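Trodemville Sewing Workshop - Pattern and Class Questions

What is included with a printed pattern?
Each pattern contains full-size tissue pieces, a cutting layout and a booklet of instructions. The Sakov apron and the Gorkitz table runner also include a sheet of appliqué shapes. Seam allowances are marked on every piece.
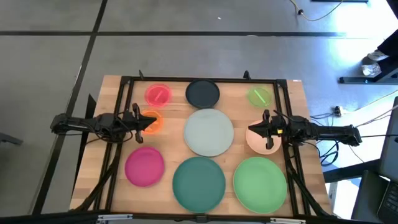
How should I choose colors for the appliqué circles?
The Gorkitz runner calls for 17 circles, cut from scraps or from the fabric bundle sold by the Workshop. Customers may use any fabric of similar weight. A deep shade placed beside a pale one gives a clear edge, as with the navy and pale gray-blue plates on the wooden tabletop, while two close shades will tend to blend once stitched. Directional prints should be laid out in full before fusing.

Must I wash my fabric first?
Yes. Cotton and linen should be washed, dried and pressed before cutting. Wool felt should not be washed.
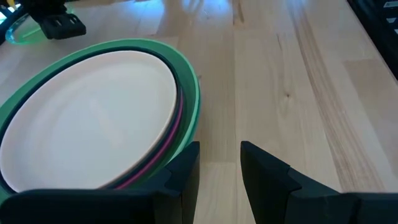

Stacked plates, with a pale one on top.

May I sell items made from your patterns?
Finished items may be sold in small numbers by individual makers. Credit should read "Pattern by Natalie Lockwood" or "Pattern by Amarachi Garba," as printed on the cover. The patterns themselves may not be copied, shared or resold.

What is the Ruotsalainen class?
It is a course of 4 evening sessions on hand-finished edges. The fee is $70 and covers thread and needles - fabric is not included. Students must be able to sew a straight seam and turn a corner without help.

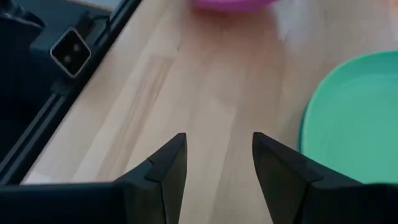
Students who miss a session may attend the same session in the next course at no charge, provided that a seat is open. Requests should be made in writing. The class does not meet in December.

Can a pattern be returned?
Unopened patterns may be returned within 17 days with a receipt. Digital patterns cannot be refunded once downloaded.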